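How does a robot learn to handle a plastic bag?

Plastic bags are hard for robots. A box keeps its shape, but a bag flops and folds each time it is touched. Marisol Strickland and Raluca Ardeleanu study this with a robot called Huden, which has 2 arms. Their method is to let Huden learn from people. A person steers the arms through a bin job, and the computer records every move. 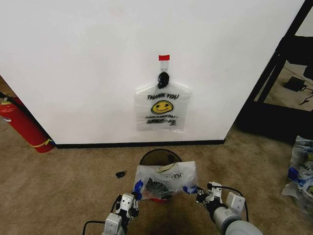
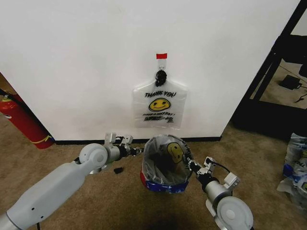
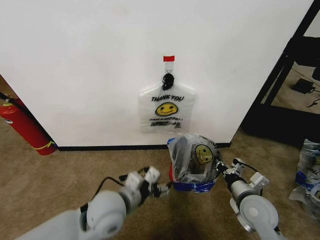 Huden's grippers at work on the bin job, under a THANK YOU bag on the wall.

The computer then looks for patterns in 100 recordings - where to pinch, how far to pull. Last August it had only 8 to learn from, and Huden kept missing the edge of the bag. With more practice runs it misses less often. Black bags are next, and their colour makes the edges harder to find.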